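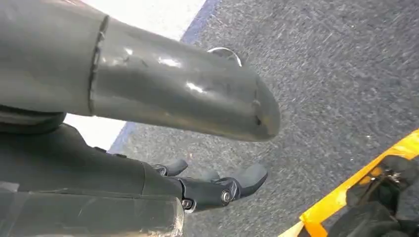 99

Chapter 2

Gathering Examples

By the time you reach this chapter you will have met the idea of a learning system several times over, and you may well be itching to get on and build one. I'm afraid I am going to hold you back a little longer, because before a machine can learn anything it needs something to learn from, and the getting of that something is a bigger job than most newcomers expect. It is also (and I hope to bring you round to this) one of the most enjoyable parts of the work.

Let us start with what we mean by an example. Suppose we want a robot hand to pick up a soft bag from the floor and put it on a shelf. We could sit down and write out rules: move here, close the fingers this far, lift. Anybody who has tried this with a bag will know how it goes. The bag sags, the strap falls in a new place each time, and the rules that served so nicely in the morning are no use by teatime. So we let a person steer the hand through the job, and while they do it we keep a record of everything the hand was told to do and everything its camera saw. One such record, from the start of the reach to the moment the hand lets go, is one example. In other books you will find it called an episode, a demonstration or a trajectory, and for our purposes you may treat the three words as the same.

The exercises in this chapter draw on the Skusdale collection, which was gathered over one long winter in a converted dairy and holds 1,569 examples in all. The Skusdale team had a single arm, a single hand and a good deal of patience. Their floor was marked out into working areas with tape, and the person steering was asked to begin every example with the hand in one of 13 starting places. You will find the starting places listed in the appendix, and I would urge you to look at them before you try Exercise 2.1, as students who skip the list tend to get into a muddle over the axes.

The view from the wrist

A camera fixed near the hand gives a very odd picture of the world to anyone used to seeing a room from eye level. The robot's own parts take up a great deal of the view. In the photograph that opens this chapter the dark grey arm comes down from one corner, the fingers reach out below it, and what is left over for the room is a speckled grey floor, a bit of blue stripe beside something white, and a run of yellow tape with a soft black object lying on it. There is a little blur across the floor too. Students often ask whether blurred pictures ought to be thrown away, and my advice is to keep them. A hand that only ever learned from sharp pictures will be at a loss as soon as it has to look while moving, and looking while moving is most of what it does.

Notice as well the scuffs and small scratches on the arm. Marks of this kind creep into a collection without anybody deciding that they should. If half your examples come from before a part was changed and half from after, the system may pick up on the difference and make something of it that you never meant. At Zindholm, where a second collection was made to the same plan, the team wrote down every repair in a plain paper notebook, and that notebook has saved me more hours than any piece of software I could name.

Good examples and poor ones

What makes an example good? People new to the work usually answer that a good example is a tidy one, with a smooth reach and a clean grasp. There is sense in this, and you should certainly practise until your own steering is steady. All the same, a collection made up wholly of perfect runs leaves the system with no idea what to do once it has gone slightly wrong. The Kinnunen method, which we shall come to in the third section, deals with this by asking the person steering to begin some runs from an awkward position and to recover from it calmly. The Bretard method goes about it differently and lets the system have a try first, with a person taking over whenever it strays.

Both methods have their friends, and I have used each of them happily at one time or another. Before we compare them, though, we need a way of writing down what is in an example, and so the first section begins with the humble matter of keeping time.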